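Desmontaje y clasificación de componentes en un sobremesa Dell sobre placa de fijación

Autor: Emiliano Pastor
Revisión técnica: Marloes Visser
Última actualización: 5 de abril de 2024

Alcance

El procedimiento cubre la extracción de la tarjeta gráfica, la memoria y el procesador de un equipo Dell de sobremesa con la caja tumbada, y su colocación en una placa de fijación situada al lado. No cubre la sustitución de la fuente de alimentación ni la del ventilador de la caja. Para la limpieza de contactos, consúltese la ficha del taller Girerari.

Se presupone que el lector sabe abrir el equipo y distinguir los zócalos de expansión de los de memoria. Los nombres de los apartados coinciden con los de la hoja de inventario Pomimden, de modo que pueden copiarse tal cual.

Material necesario

Destornillador Phillips n.º 2, de vástago largo.
Pulsera antiestática con cable y pinza.
Paño sin pelusa y alcohol isopropílico.
Pasta térmica, solo si el procesador va a volver a montarse.
Bolsas antiestáticas con etiqueta.
Placa de fijación, atornillada a la superficie de trabajo.

Preparación

1. Apagar el equipo, desenchufar el cable de red y mantener pulsado el botón de encendido durante 20 segundos. Este paso no se omite aunque el equipo lleve días almacenado.

2. Tumbar la caja con el lado de apertura hacia arriba y retirar la tapa. Conectar la pinza de la pulsera a una zona de chapa sin pintar.

3. Identificar la placa base y anotar el modelo de la tarjeta gráfica antes de aflojar ningún tornillo. En la unidad utilizada para esta guía la tarjeta es una NVIDIA Quadro K620, con el nombre impreso a lo largo de la carcasa negra. El logotipo DELL serigrafiado en blanco sobre la placa sirve de referencia de orientación: en adelante, «arriba» es el lado donde se encuentran los puertos traseros.

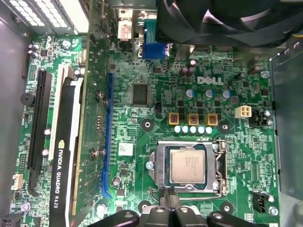
Conviene fotografiar el cableado antes de soltar conectores, en particular los de alimentación y los del panel frontal. Las fotografías se guardan con el número de inventario del equipo, que en este caso es el 497.

Si alguna ranura de expansión está vacía, se revisa con luz rasante. El polvo compactado en los contactos se retira con aire seco a baja presión, nunca con cepillo metálico.

Extracción de la tarjeta gráfica

4. Soltar la sujeción de la chapa trasera de la tarjeta. Según el modelo de caja, será un tornillo o una pestaña abatible.

5. Liberar el pestillo del extremo de la ranura. Si no se alcanza con el dedo, puede emplearse una espátula de plástico. No hacer palanca con el destornillador.

6. Tirar de la tarjeta en perpendicular a la placa base, sujetándola por los bordes. Un ligero balanceo en sentido longitudinal es admisible; el balanceo lateral puede dañar la ranura.

7. Introducir la tarjeta en una bolsa antiestática. La placa de fijación no tiene alojamiento para ella.

Extracción de la memoria

8. Abrir las lengüetas de los extremos del zócalo. El módulo debe levantarse ligeramente por sí solo. En caso contrario, comprobar que ambas lengüetas han llegado al tope.

9. Sacar el módulo por los cantos y anotar qué zócalo ocupaba. En equipos con varios módulos se sigue la numeración serigrafiada, aunque no coincida con el orden físico.

Extracción del procesador

10. Retirar el disipador aflojando los tornillos en cruz, media vuelta cada vez. Si ofrece resistencia, girarlo unos grados en ambos sentidos antes de levantar. No tirar en vertical con la pasta adherida: el procesador puede salir con el disipador.

11. Limpiar los restos de pasta del difusor metálico antes de abrir el marco de retención. Hacerlo después aumenta el riesgo de que la pasta caiga en el zócalo.

12. Desenganchar la palanca, levantar el marco y extraer el procesador en vertical, sin inclinarlo.

Colocación en la placa de fijación

La placa va montada sobre perfil de aluminio ranurado, a la izquierda de la caja, para que el recorrido de cada pieza sea corto y no pase por encima de la fuente de alimentación. El procesador se asienta en el rebaje cuadrado con el difusor hacia arriba. El módulo de memoria va en la ranura larga, entre los dos bloques de los extremos.

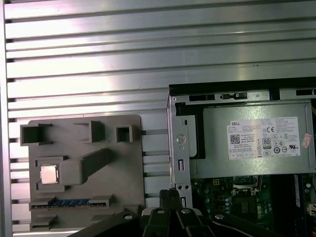 El procesador debe quedar plano. Si una esquina sobresale, se retira y se inspecciona el fondo del rebaje antes de volver a intentarlo. No se presiona sobre el difusor para forzar el asiento.

El módulo se introduce con los contactos hacia abajo. Teodoro Cuesta propuso en la revisión de marzo marcar en la placa la posición de la muesca; mientras no se incorpore esa marca, la orientación se anota en la hoja de inventario.

Fijación y comprobación de la placa

13. Antes de cada serie, verificar el apriete de los tornillos que unen la placa al perfil. Una placa con holgura desplaza los alojamientos y complica la inserción del módulo.

14. Limpiar los alojamientos. Las piezas impresas en 3D pueden dejar hilos finos en las esquinas interiores, que se retiran con pinzas de punta plana. No usar aire a presión si ya hay un procesador colocado.

15. Comprobar que las ranuras del perfil están libres de tornillos sueltos y restos de chapa.
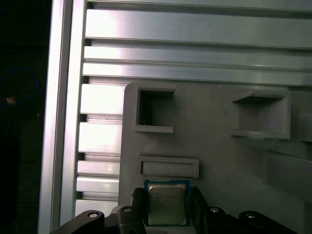 Incidencias frecuentes

El módulo no entra en la ranura. Suele deberse a rebabas en los bloques de los extremos. Repasar con lija de grano 270, limpiar el polvo y repetir la prueba con un módulo averiado.

El procesador baila en el rebaje. Comprobar que se está usando la placa correspondiente a ese formato. Las placas Koltholm antiguas tienen el rebaje mayor y no sirven para este procedimiento.

El equipo no arranca tras el montaje. Extraer la memoria y volver a insertarla, revisar el conector de alimentación del procesador y probar sin la tarjeta gráfica, con el monitor conectado a la salida VGA de la placa base.

Registro

Cada equipo genera una hoja con el modelo de la tarjeta, el zócalo de procedencia de la memoria y el estado del procesador. Las hojas completas se archivan en la carpeta 54. Las correcciones a esta guía se remiten a Bonifacio Goicoechea, indicando el número de paso.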